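Folding a quilted comforter so it fits on a shelf?
Home Keeping Board > Bedrooms and Laundry

kavstead_pirjo
12 February 2024
OK bedding people, I need you! I've finally got the small bedroom on my list and I'm stuck on the cream comforter. It's quilted, the kind with wavy stitch lines, and it has a will of its own. I fold it in half, turn to pick up a pillow, and by the time I'm back it has slumped into a pile again. The shelf it has to live on is 17 inches deep and there are other things on it.

I love this room, by the way. Blue and white checks on the bed, pink pillow, the whole thing feels like a summer cottage to me. I'd just like to see more of the checks and less of the heap.

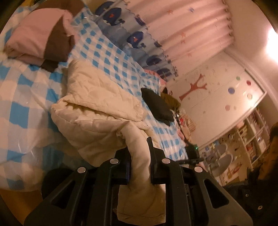
The bed so far. Comforter in the middle, toys and clothes still over by the wall.

So: thirds or halves? Roll or fold? And do I do it on the bed or on the floor?
Pirjo

jouko_k
Roll! Always roll. Fold it lengthwise twice, then roll from the foot end and kneel on it as you go. Mine goes in a pillowcase afterward and I could throw it down the stairs and it would stay shut. Great workout too.

RitvaR
Please don't kneel on it, Jouko!! Quilted filling gets flat spots and then you have a comforter that's warm at the edges and cold in the middle. I had a Baltwood one that never recovered from two winters in a tight roll.

Pirjo, thirds. Lay it flat, bring one long side in, then the other over it, and smooth toward the open end with your forearms so the air has somewhere to go. Then fold the long strip in half and in half again. Follow the stitching where you can, it bends much more easily along a seam than across a puffy bit.

jouko_k
Mine is six years old and fine. Polyester filling doesn't care. If it's down then sure, I'd be gentler.

kavstead_pirjo
It's polyester, I checked the tag. Went with Ritva's thirds to start, sorry Jouko, you're next if this fails.

What I'm finding is that the flap is no trouble, it's the bunching right beside it. You get one nice smooth side with a straight edge and then all the wrinkles run off to one spot and puff up there. 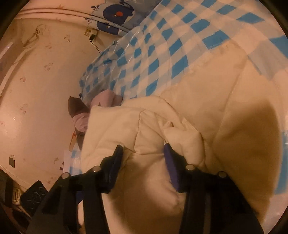

So I pinch the layers close to the seam and tug outward a little at a time, and the pucker gets smaller but doesn't leave. Am I pulling the wrong layer? I've tried the top one mostly. It feels like the underside is twisted and the top is just following along.

RitvaR
Yes, it's the bottom layer. Slide your hand in flat between the two and sweep sideways before you pull anything on top. And shake it once from the two corners of the short end before starting over, a big proper shake. I do 4 comforters every May when the winter ones go away and the shake is my favorite part, the whole room goes whoosh.

kobina_n
Reading this with great interest because I have the same fight every Monday. Question though, why put it on a shelf at all? I keep mine folded across the foot of the bed and it looks lovely with checks. One less thing to store and your feet are warm.

kavstead_pirjo
Kobina, it does look lovely, for one night! Then it's on the floor. The bed is against the wall and everything on it travels to that side sooner or later. I'm clearing that corner next, toys in one bag and clothes to the wash.

Aatos R
Strongly disagree with doing it on the bed, by the way. The mattress gives under your hands and you can never get a straight edge. Floor, clean sheet underneath, done in two minutes. I used the bed for years and felt like a fool when I switched.

RitvaR
Some of us have knees, Aatos :)

Aatos R
Dining table then! Anything hard.

jouko_k
The dining table is a good shout. Still say roll. If you want something to hold it shut, the wide Pelance straps are long enough to go round a double, and you can do them up without crushing it, so Ritva can relax.

RitvaR
I'll relax when I see it come out fluffy in the fall.

kavstead_pirjo
You're all wonderful. Plan is: big shake, flat hand underneath, thirds, and I'll try the table for the second one. Does anyone store theirs with the fold facing out or in? My mother was always fold out and I've never questioned it

kobina_n
Fold out. You can grab one without dragging down the rest of the stack.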